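About us

Clellgate Tea & Tidy. Small firm, 2 rooms above the old chandlers in Nellthorpe, kettle nearly always on. We do two things. We stock and look after tea points for offices, waiting rooms and village halls, and we sort out the cupboards and drawers the tea things live in. Started with the first, fell into the second.

Nnamdi Onuoha set it up after years on the road delivering biscuits for other people. Every office had the same drawer. Dead batteries, one glove, soy sauce, a takeaway menu from a place that had shut. And the biscuits on top of the fridge going soft. He started tidying while he waited for a signature, then people began ringing up and asking for it.

What we do

Tea point visits. We come in, clear out, wipe down, restock, go. Usually done before your 10 o'clock lot want their coffee. Tea, coffee, sugar, long life milk, biscuits. Shortbread goes fastest, always has, so we keep plenty in.

Drawer sorting. Desk drawers, reception drawers, the little cabinet under the printer. Everything out, like with like, snacks in one drawer and stationary in the other. Never mixed. Crumbs in a stapler are no fun.

The Okier box. Our starter order for new customers, 12 packets, mixed, you tell us what you don't like and we swap it next time. No contract on that one.

Kozma Round. Our regular run out to the farms and workshops past the bypass, small orders welcome. Ring by 4pm and you're on the next one.

How we work

Small drawer units over big cupboards, every time. Two drawers is enough for most teams. A deep cupboard just hides things at the back untill they go out of date. We like plain wood, decent handles, something you don't mind having on show.

Snacks stand up, name facing out. If you can read the side you don't need to rummage.

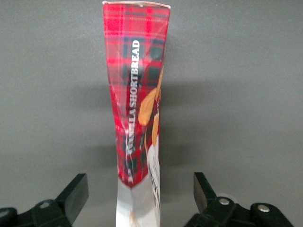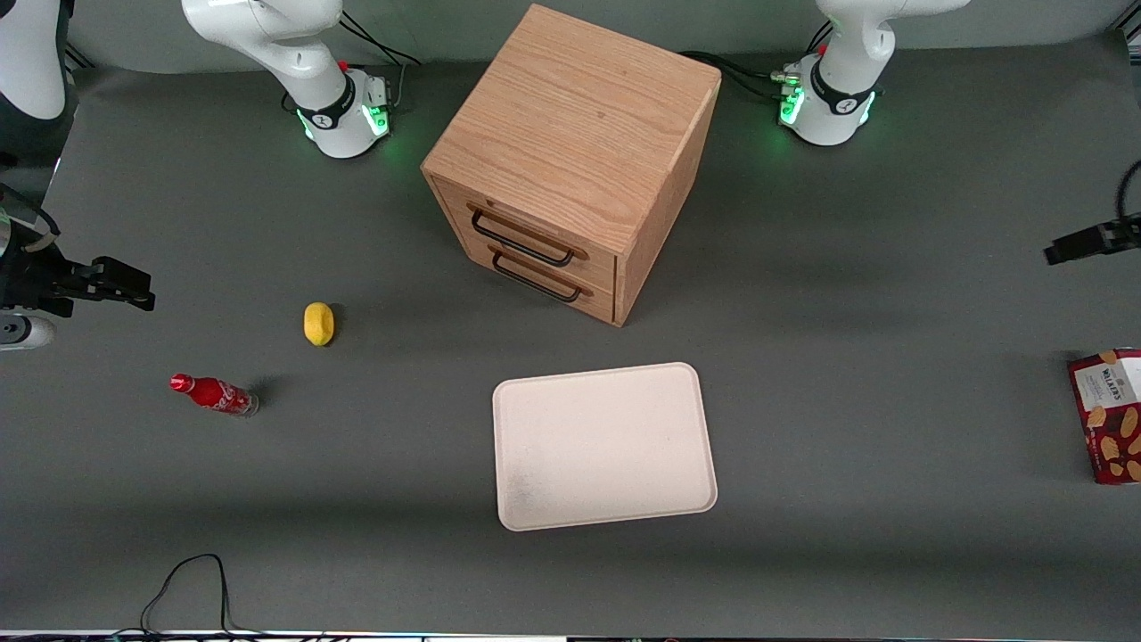

Nothing gets thrown away without asking. Anything we're not sure of goes in a bag with your name on, and we hold on to it till the following visit. After that it's your call.

We're not the cheapest. We do turn up, and you get the same faces each time. New customers get a first look round free, anywhere in Nellthorpe or the near villages.

Getting hold of us

Phone is best, ask for extension 2609, mornings if you can. Leave a message if we're out on the Round. Closed for a bit in August, dates go up on the door. Parking is round the back, stairs are steep, shout up if you've got boxes.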